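Right, a thread on the four-day week, or at least the version of it being sold to offices like mine. I'm not against it. I'd love a spare day. I just think we're being asked to clap before anyone has shown us the sums.

Every article I've read this month goes back to the same pilot, the one Nadell ran with its own staff. Eight weeks. I've had colds that hung about nearly as long.

Output "held steady", says the summary. Output of what? Go to the back pages and it's a survey. People were asked if they felt they'd got as much done. They'd also been told the day off would stay if the answer was yes.

I would have ticked yes. You would have ticked yes. My nan would have ticked yes and she's never worked there.

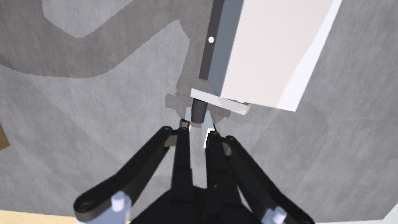 Grey areas, close up.

Then there's the number everyone repeats: 144 people took part. Fine, but 144 started. The charts at the end don't say how many filled in the last form, and I've looked twice. If the ones who were struggling stopped replying, you'd get exactly the lovely flat line they've printed.

Fesen did something similar and called it a success too. In their case the hours didn't drop at all, they just got squashed into longer days. Starting at 7am and finishing at 6 is not a shorter week. It's the old week in tight trousers.

And who gets it? Mostly desk people. If you're on a ward, in a kitchen or driving a van, someone has to cover the missing day, and that someone costs money. I've yet to see a write-up that puts the cover in the budget. One had a footnote saying costs were "absorbed". By whom?

The bit I do believe is sleep. People with more time off said they slept better, and I can't think why they'd fib about that. Sick days went down as well, though it was over summer, when they go down anyway.

Pukix, who sell the rota software, now say 1,000 firms are "on the journey". I asked what that meant. It includes any firm that has downloaded the guide. I've downloaded the guide. I am apparently on the journey, and I'm writing this during my lunch.

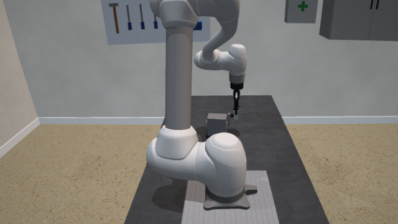
Sugden replied that their place has done four days on full pay since November, same hours per day, and the main thing they lost was meetings — so maybe the trials are badly written up but the idea's all right?

Could be! That's a fairer case than most of what I've read. I'd still want to know what happens in the second year, once the novelty's gone and the meetings have crept back in. They always creep back in.

What would change my mind: a full year, a comparison group still on 5 days, real output figures instead of feelings, and the price of cover written down where I can see it. None of that is exotic. We'd ask for it before buying a boiler.

Muting this for the afternoon, I've got a full inbox. If you have a link to a proper study, stick it underneath and I'll read the lot tonight — back pages included.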